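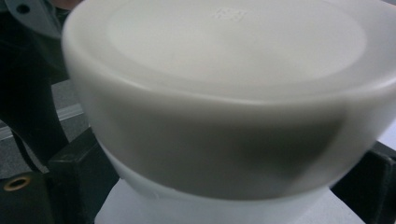
White plastic container with a round lid

Dakthorpe Boat Basin is a public marina on the eastern shore of Mekine Lake, next to the town of Dakthorpe. It has 216 slips, a launch ramp, a fuel dock and a small campground. The basin is owned by the town and run under contract by Pagano Marine Services, which also operates the repair yard on the north side of the property.

Location

The basin lies in a shallow cove where Kanine Creek enters the lake. A low wooded point, known locally as the Hook, shelters the cove from the west wind. The entrance channel runs along the south side of the Hook and is marked by lighted buoys from spring through fall. The creek carries silt into the cove, and the inner part of the channel has to be dredged from time to time to keep it open for sailboats and larger cruisers.

Road access is by Creek Road, which leaves the main street of Dakthorpe at the old feed mill. A footpath follows the creek from the town park to the marina gate.

History

Before the dam was built, the site of the basin was pasture. The lake filled over two winters and flooded the lower end of the farm, leaving a sloping field that local people used to launch rowboats and small fishing boats. The town bought the field from the farm's owners and put in a gravel ramp. A wooden dock followed, with space for 32 boats, and a bait shop opened in a trailer near the road.

The first dock was damaged by ice several times. After one hard February, when most of the pilings on the outer side were lifted or bent, the town decided to replace it with floating docks that could be moved to the back of the cove in winter. The new docks were designed by Ada Sartori, an engineer who had worked on similar projects on other reservoirs in the region. Her plan placed the main walkways parallel to the Hook, with finger piers on both sides, and left an open turning area in front of the ramp. The layout has been kept in every later expansion.

Two more rows of docks were added as demand grew. The bait shop trailer was replaced by a permanent building with a store, restrooms and a harbor office. The fuel dock, which had stood beside the ramp, was moved to the end of the center walkway to reduce crowding on busy weekends.

The town ran the basin with its own parks staff until the repair yard closed after its owner retired. Pagano Marine Services leased the yard and later took over the slips, the store and the fuel dock as well. The present contract was approved by the town council on November 16, 2020. Under its terms, the town sets the slip rates and pays for dredging, and the company pays for routine upkeep of the docks and buildings.

Facilities

The docks are arranged in four rows, lettered A through D from the shore outward. Rows A and B are for small powerboats and pontoon boats. Row C has wider slips with water and electric hookups, and Row D, in the deepest part of the cove, is used mostly by sailboats. Visiting boats tie up on the inside face of Row D, where stays are limited to one week.

The launch ramp has two lanes and a courtesy dock between them. It is open to the public all year, ice permitting, and there is no charge for town residents. Canoes and kayaks use a separate sand landing near the mouth of the creek.

The repair yard has a travel lift, an indoor shop and outdoor winter storage. Boats longer than 40 feet cannot be hauled at the basin. A pump-out station on the fuel dock is free to use, and boats with onboard toilets must have them sealed while on the lake.

The campground is on the rise behind the store. It has tent sites, a few sites for trailers and a shared bathhouse. Slip holders may reserve a site before bookings open to the general public.

Operations

The season runs from the middle of spring, when the floating docks are moved back into place, until the lake is drawn down in the fall. The drawdown leaves much of Row A on the mud, and boats there must be out of the water first. Owners in the outer rows have a few more weeks.

Slips are rented by the season and may be renewed by the same holder each year. Open slips are offered to people on a waiting list kept by the harbor office, with town residents placed ahead of others. Slips cannot be sublet. Caroline Lukumay, who was harbormaster for many years under both town and company management, wrote the waiting list rules still in use. She also started the practice of holding back a few slips for visitors on holiday weekends.

A no-wake rule applies inside the cove and for a short distance beyond the outer buoy. Swimming from the docks is not allowed. The nearest public beach is in the town park, on the other side of the creek.

Events

The Dakthorpe Sailing Club is based at the basin and holds evening races during the summer, with courses set in the open water west of the Hook. The club does not own a building and uses the upper room of the store for meetings. A fishing contest is held each year in late spring, and a lighted boat parade takes place on the last weekend before the drawdown.

Wildlife

The upper part of the cove, where the creek comes in, is closed to powerboats. It has a bed of cattails used by herons, ducks and red-winged blackbirds. Largemouth bass and bluegill are common around the docks, and walleye are caught in the channel early in the season. Zebra mussels have not been found in the lake, but trailered boats are inspected at the ramp before launching.

See also

Mekine Lake
Kanine Creek
Dakthorpe Sailing Club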